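Zwei Arme, ein Tisch: Bilder aus der Robotik-AG

Donnerstag, 7. August 2025

Liebe Eltern, liebe Ehemalige, liebe Neugierige, endlich kommt die Galerie, nach der ihr uns beim Sommerfest so oft gefragt habt! Es hat ein bisschen gedauert, weil wir vor den Ferien noch den Schrank umräumen mussten und danach erst einmal alle verreist waren. In der AG sind zurzeit 11 Jugendliche aus den Klassen acht bis zehn, und wer uns schon länger kennt, weiß, dass bei uns die Dinge gern einen Namen bekommen. Das aktuelle Projekt heißt Vikonell. Zwei kleine Roboterarme sollen gemeinsam Buchstabenwürfel greifen, einander übergeben und am Ende zu einem Wort legen. Der linke Arm hört auf den Namen Faver, der rechte auf Drokel – fragt bitte nicht, die Abstimmung war lang und am Schluss ziemlich laut.

Angefangen haben wir im Dezember mit einem einzigen Arm, und der hat uns lange genug beschäftigt. Yasaman Safavi, die die AG nun im vierten Jahr leitet, hat damals vorgeschlagen, erst einmal nur das Greifen zu üben, immer wieder von derselben Stelle, bis die Werte für die Gelenke sitzen. Das klang für manche nach Strafarbeit, hat sich aber gelohnt, denn vieles davon konnten wir für den zweiten Arm übernehmen.

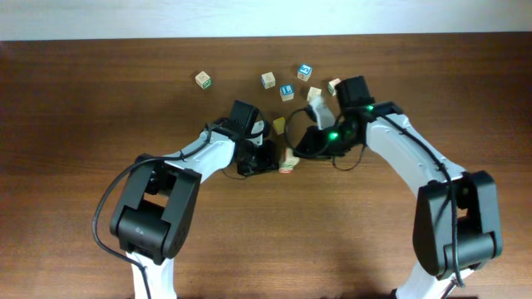

Am schwierigsten ist nach wie vor die Übergabe. Beide Greifer müssen sich in der Mitte treffen, ohne aneinanderzustoßen, und der eine darf erst loslassen, wenn der andere wirklich zugefasst hat. Die Gruppe um das Programm hat dafür eine Wartezeit von 300 Millisekunden eingebaut, über die man bei uns stundenlang diskutieren kann (den einen ist sie zu lang, den anderen viel zu kurz). Dazu kommt, dass die Würfel klein sind und sich gern verdrehen, sobald man sie nicht ganz gerade erwischt. Wir führen darüber ein Heft, und beim letzten Termin vor den Ferien standen 13 gelungene Übergaben darin, ein Rekord, auf den alle sehr stolz sind!

Ein herzliches Dankeschön geht an die Werkstatt Najafi, die uns die Befestigungen zugesägt hat und uns auch beim zweiten Mal nicht weggeschickt hat, als wir uns vermessen hatten. Nach den Ferien geht es mit dem Wörterlegen weiter, zuerst mit kurzen Wörtern aus vier Buchstaben. Wer mitmachen möchte, darf gern einfach vorbeischauen, Vorkenntnisse braucht es keine, nur etwas Geduld und eine eigene Trinkflasche.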